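Printed fingers, second set

Since May I take care of the small two-arm cell in our lab at Skakberg. The task looks easy: take a tube from the rack, pour it in the beaker, put the tube back. Most of my work is not the program but the fingers and the table.

We print the fingers ourselves, on the old Lukix printer. The first set lasted 410 cycles before one tip started to bend outward. For the new set I made the walls thicker, and one pair now takes around 3 hours to print. After mounting I always do the same check – open fully, close slowly, look if the tips meet. Then I go back to the start position and check where the beaker stands. We drew a cross on the table for it, and I correct the beaker by hand until it sits on the cross.

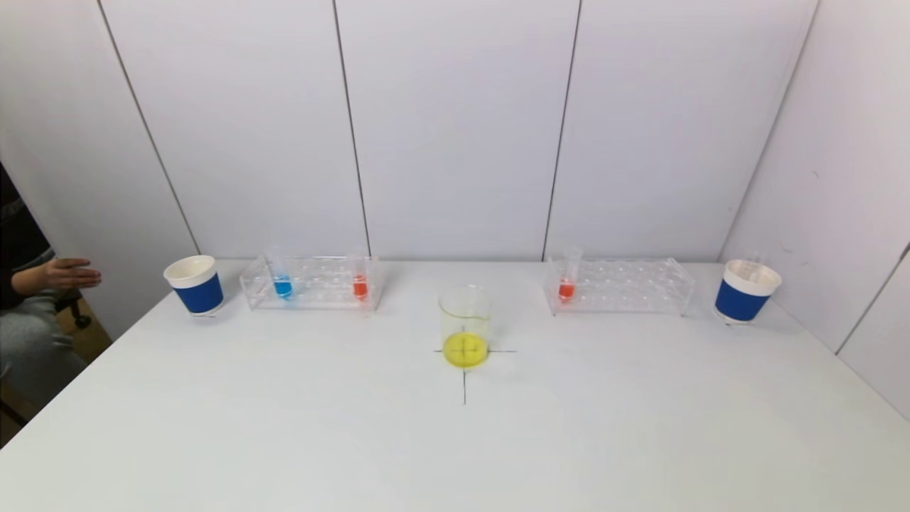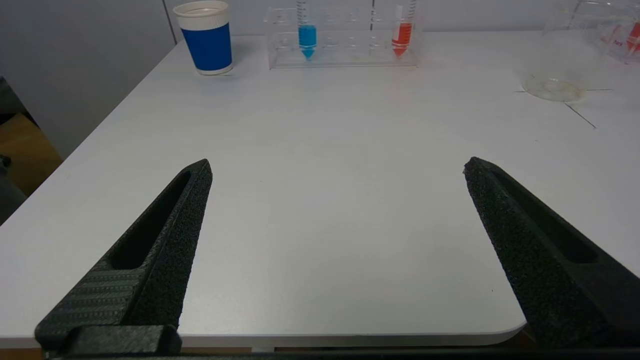 The beaker on its cross, and the left gripper open with the new fingers.

One mistake cost me a full afternoon. I changed the fingers and forgot to save the new tool length in Plurnier, so the arm came down too low over the rack and stopped with error 2051. Now I have a paper note on the controller with the order of steps. The mounting screws I tighten by hand first, then in turns, a little on each side.

Next I want to try softer pads from Marquez for the inner faces.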